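Pramcombe Reuse Bench: progress report to the Virley Fund
Period ending November
Prepared by Perla Medrano, with bench notes from Wenceslao Nava

1. Purpose of the grant

The grant pays for the sorting and repacking of donated phones, charging leads and small electrical items at the Pramcombe room. Items that pass are sent on to the three partner centres run by Camacho. This report covers the bench work, the stock position and the changes made to the packing order. Spending is reported separately by Refugio Quintero.

2. Stock position

Items received in the period: 900
Items sorted and recorded: 860
Items passed for packing: 772
Items awaiting a second check: 40
Items set aside for recycling: 48

The target for the period was 400 items passed. The increase is due to a single large donation from Dratero, which arrived in two deliveries and was made up mostly of leads. The remaining 40 unsorted items are in the store and will be dealt with first in the next period.

3. Leads and cables

Leads are now laid out singly on the table before they are recorded. Under the old method they were taken from the bag in bundles, and the plug ends were often entered wrongly on the sheet.
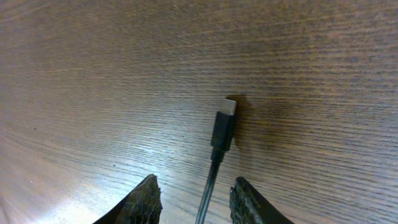 Each lead is checked at both ends for bent metal, splits in the housing and wear where the wire enters the plug. A lead with damage at the collar is set aside even if it still carries a charge. Plain black USB leads form the largest group. They carry few markings, so they are recorded by connector and length only. Marisol Bautista has rewritten the record sheet to suit, and the column for maker has been removed.

4. Table layout

The work is done on the long wooden table against the wall. The power strip stays on the table during sorting so that phones can be charged where they are recorded. Loose cables remain a problem. A lead in use for charging can be mistaken for one waiting to be sorted, and this happened twice in the first delivery.

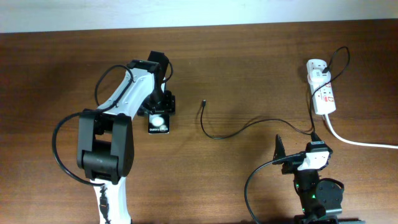 Two measures have been agreed. Charging leads belonging to the bench will be marked with coloured tape at the plug end, and sorted leads will be moved off the table before the next bag is opened. The tape is on order. Cards and printed packaging are kept with the phone they arrived with until the record is complete, then filed or discarded.

5. Surfaces

The table has a polished finish, which reflects the room lighting strongly in places. Small parts are harder to find in the bright patches. A matt cover was considered and priced, but no decision has been made.

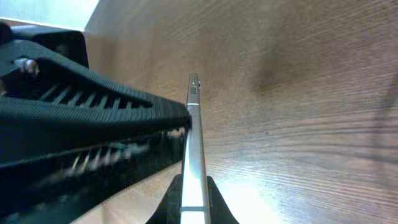
Table surface, showing grain and glare at lower right.

The finish is to be wiped down at the end of each session with a dry cloth. Spray cleaner is no longer used near open connectors.

6. Phones

Phones are handled after the leads. Each one is placed flat on the table, face up, away from the cables, and the number on the sheet is read back before the phone is moved.

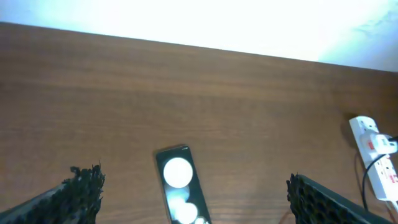 The checks are unchanged: screen, buttons, charging port, battery and reset. The reset takes the longest and sets the pace for the rest of the work. Brisa Manríquez has proposed starting all resets at 10 in the morning and sorting leads while they run. This will be tried in the next period and the times noted.

7. Next period

Clear the 40 unsorted items and the 40 awaiting a second check.
Mark all bench charging leads.
Settle the question of the matt cover.
Agree collection dates with Camacho for the packed stock.

No change to the grant total is requested. We ask that the unspent packing allowance be carried forward to meet the cost of smaller boxes, as the present size is too large for single leads.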